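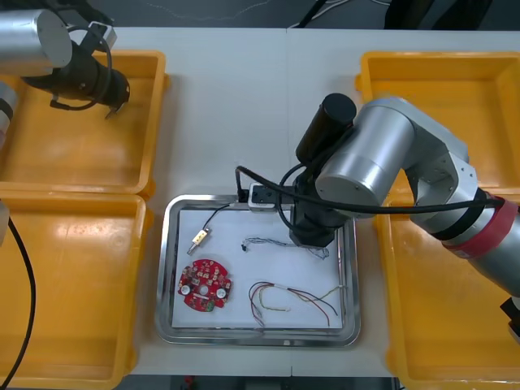 Layout and Handling of Small Parts at a Shared Sorting Table

Project report, Thibault Collet
Presetti Workshop Course, July 2025

1. Purpose

The course workshop at Salham takes in small electrical parts from discarded household devices. Parts are removed from their housings in the next room, sorted at one table, and packed for reuse in first-year lab kits. Before this project the parts came to the table in one deep box. Motors, boards and loose screws were mixed, and wire leads were often tangled by the time the box reached the table.

The project had two aims: to set a fixed table layout for sorting, and to write a short handling procedure that a new student can follow without help. Electrical testing of the parts is outside the scope. It is covered in the report by the Rey group.

2. Table and Containers

The work surface is a white tabletop made of two sections with a seam down the middle. The seam is used as a reference line. Two yellow plastic trays stand on each side of it, one behind the other, and a rectangular stainless steel tray stands between the two front trays.

The yellow trays were chosen over the deep gray boxes used before. They are open and shallow, so a part on the bottom can be picked up without moving the parts next to it. The color also gives good contrast with dark wire, which matters when a thin lead has to be followed to its connector. A tray with high walls and printed dividers was considered and dropped. The dividers were the wrong size for boards and could not be removed.

The steel tray is the inspection area. A part stays there only while it is being looked at. Bare steel proved hard to work over because the overhead light reflects off the floor of the tray and small marks on a part are lost in the glare. A sheet of white paper laid flat in the tray solved this. The paper also catches dirt and is replaced at the end of each session.

3. Part Groups

Two groups were used in the trial.

Small motors. These are cylindrical, with a short wire lead and a connector. They roll if the tray is tipped, and the lead is the weak point. Motors are laid side by side with the leads free and are never stacked.

Circuit boards. These lie flat on the floor of the tray, component side up. One board per tray is preferred. Two are allowed if the edges do not touch.

Motors go in a rear tray and boards in a front tray. The front position keeps the boards close to the steel tray, which shortens the move to inspection -- boards are checked more often than motors and usually take longer.

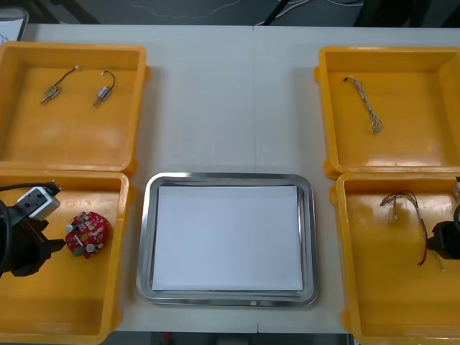 4. Procedure

Step 1. Wipe the tabletop and check that all four yellow trays are empty.

Step 2. Set the steel tray across the seam, between the two front trays. Lay a fresh sheet of paper inside it.

Step 3. Place motors in the rear tray. Hold each motor by the body. Do not lift it by the wire.

Step 4. Place boards in the front tray. Hold each board by its edge.

Step 5. Move one part at a time to the steel tray. Look for broken leads, cracked solder and missing components.

Step 6. Return the part to its tray or put it in the reject box under the table.

Step 7. Enter the result on the log sheet before picking up the next part.

5. Trial Results

The layout was tried over 18 sessions. About 950 parts were handled, most of them motors. In the earlier log, kept with the single box, torn leads were the most common fault entered after sorting. In the trial log only 3 were entered, all from the first session, when motors were still being placed on top of each other.

Sorting errors were mainly boards left on the paper when the next part was brought over. Step 7 was moved into the main procedure for this reason. It had been a note at the bottom of the sheet.

6. Open Points

The paper shifts when a heavy part is dragged across it. Tape was tried and left a residue on the steel. A thin rubber mat has been ordered from Daltmont and will be tested in August.

Tray labels are still missing. The log sheet uses "rear" and "front" with "left" and "right", and students seated on the opposite side of the table read these the wrong way around. Numbers on the tray rims would be better.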